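Print this page | E-mail this page

Section 4. Preparing the Work Surface and Teaching the First Pick

This section applies to the Skedow tabletop arm with the two-finger gripper and wrist camera. Complete Section 3 (Mounting and Power) before you start. The controller must be on and the status light must be steady green.

4.1 Covering the surface

1. Press PAUSE on the controller. Wait for the arm to stop.

2. Clear the table and wipe it down. Crumbs and grit under the cover will show up as bumps in the height check.

3. Lay a cover in a single solid color. Cloth, felt and matte board are all accepted. Glass, polished metal and patterned oilcloth are not.

4. Pull the cover flat and clip it at the table edge, outside the reach of the arm.

5. Run Setup > Surface > Height Check. The arm touches the surface at several points and reports the largest difference in millimeters. Repeat step 4 if the result is shown in red.

NOTE – A cover with a pile, such as velvet, may be used. Set Surface Type to SOFT before the height check. In this mode the fingers stop slightly higher, and thin objects such as cards and coins cannot be picked.

CAUTION: Do not tape the cover to the base plate. Tape can block the vents on the underside.

4.2 Placing objects

1. Choose one target object for the first pick. A light object with a rounded body and a matte or semi-gloss finish is suitable. Toy food works well.

2. Place the target inside the reach of the arm, on its side if it will not stand by itself.

3. Add other objects if the arm will be used on a mixed table. Leave at least one finger width between the target and anything next to it.

4. Keep tall or breakable items toward the outside. The arm plans around items it has registered, but it does not know which ones can break.

5. Open the live view and check that the target is between the two fingers or directly ahead of them. 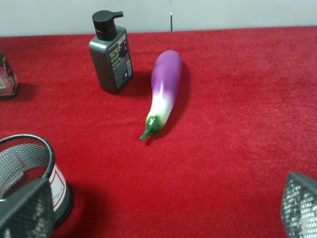
6. Select Register Objects. An outline is drawn around each item found. Tap an outline to name it, or tap and hold to mark it KEEP CLEAR.

7. If two items share one outline, move them apart and select Register Objects again. Shadows are sometimes registered as part of an object – lower the lamp setting by one step and repeat.

NOTE – Items that are only partly inside the live view are registered as obstacles. They cannot be chosen as targets until the wrist has moved and the whole item is visible.

4.3 Teaching the pick

1. Select Teach > New Pick and choose the target.

2. Hold the guide handle and squeeze the release. The arm is now free to move by hand.

3. Bring the open fingers down on either side of the target, at its widest part. Do not grip by a stem, cap or handle.

4. Press CLOSE. The fingers stop when the set grip force is reached. The factory value is 4; use a lower value for soft items.

5. Raise the arm, move it to the drop point and press OPEN.

6. Press SAVE. Up to 44 picks can be stored in one profile.

CAUTION: Keep hair, sleeves and loose cords away from the fingers while the release is squeezed. The fingers remain powered.

4.4 If the pick is not saved

Code 43 means the path went outside the work area. Move the drop point closer to the base and teach the pick again.

A message reading TARGET LOST means the camera could not follow the object during the lift. Check that the lens is clean and that the target differs in color from the cover. Change the cover if they are close.

For any other code, write down the code and the controller serial number before contacting Rolport Service. Continue to Section 5 for repeating a saved pick on a schedule.

Print this page | E-mail this page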